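Review: The Sadent Audio Guide for Old Boltthorpe

By Wellington Prado
Tuesday, November 10, 2020

Boltthorpe has more old buildings than its size would suggest, and most of them have no sign out front. The parish church, the grain hall, the two bridges and the row of merchant houses on the river side are all open to look at, but a visitor without a guide walks past half of it. The Sadent audio guide is meant to fix that. It is a small handheld player with a numbered keypad, rented at the tourist office next to the bus station.

I used it over a weekend in September. The full route takes 60 minutes if you do not stop much. I needed most of a morning.

What you get

The player comes with a neck strap, one pair of wired headphones and a folded map. The map is printed on heavy paper and held up well in light rain. Stops are marked by number, and you type the number to hear the recording. There is no GPS and no screen beyond a single line of digits. I had no trouble with it, and neither did my father, who does not use a smartphone.

You can plug in your own headphones. I would. The ones supplied are thin and slide off when you look up at a roofline, and looking up is a large part of this tour.

The recordings

The text was written by Godoy, a small publisher that also does the printed guides for the region, and the research is good. The stop at the grain hall explains how the upper floor was rebuilt in brick after a fire and why the old timber posts were left in place on the ground level. I had walked by that building on an earlier trip and taken it for a warehouse from the railroad years.

The church gets 8 separate recordings, which is too many. Three of them cover the carved pews and repeat each other. The painted ceiling, the thing most people come in for, gets less than a minute.

The narrator speaks clearly and at a sensible pace. Place names are pronounced the local way and spelled out on the map.

Problems

The route crosses the main road at a bad spot between the grain hall and the river. There is a proper crossing farther up, but the map does not show it.

The battery on my first player died before the second bridge. The office swapped it without any argument, though I had to walk back for it.

Compared with Julholm

Julholm, up the valley, has a similar guide made by the same company. It is newer, has a pause button that works, and lets you skip ahead inside a recording. Boltthorpe has the better buildings. If Sadent brings the newer player down the valley, I would recommend this one to anyone. For now, rent it, bring your own headphones, and ask for a fully charged unit. 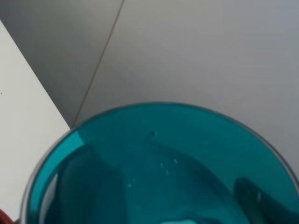
Rental details

Tourist office, Boltthorpe bus station. Photo ID is held as a deposit. Last rental is one hour before closing.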